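Setting up two arms on one rail, part 3: cables and the first backpack job

If you followed part 2, you have both arms bolted to the aluminum rail and they don't hit each other anymore (mine did, twice, all through July). Now we dress the cables and give the things something to do!

Start with the zip ties. Run each cable along the arm, bend the elbow as far as it goes, and only then pull the ties snug. Leave a fat loop near the gripper — way more than looks sensible.
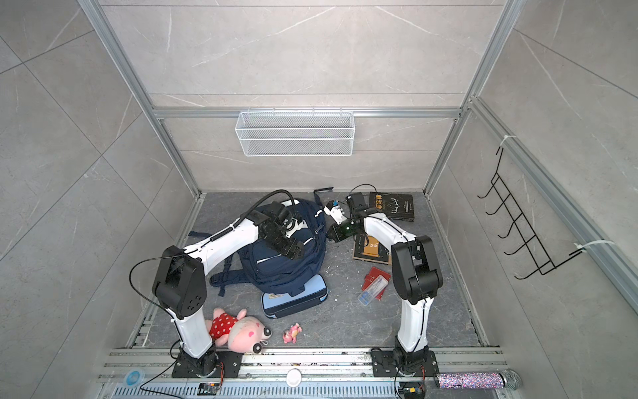 Both arms over the backpack, cables tied.

Next, put in a backpack and a bit of clutter, and drive slowly. I cap the speed at 200 in my config and let it creep up to 1000 once a path runs clean. Bring one gripper down on the top edge of the bag first, stop, and check the wrist camera before you move the second arm. Straps and buckles love to hide from the overhead view, so look for them up close.

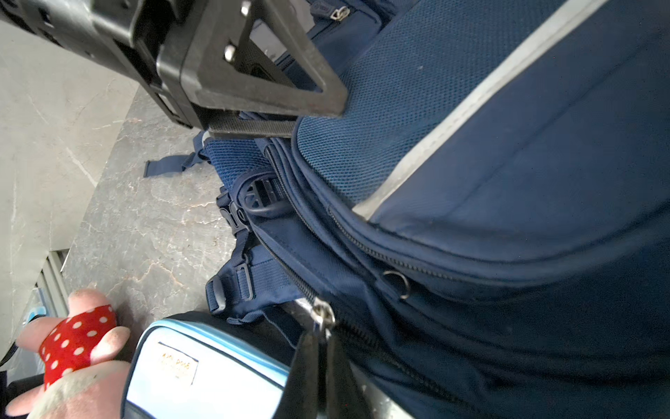 Zamfira Filip wrote in to say that she holds the bag with one arm the whole time and only lets the other one go near the zipper, and that her pulls got a lot less jerky that way.

I've been trying it her way in the Nidstead workshop and I like it. Save your poses under separate names for left and right before you power down, or you'll be teaching them all over again.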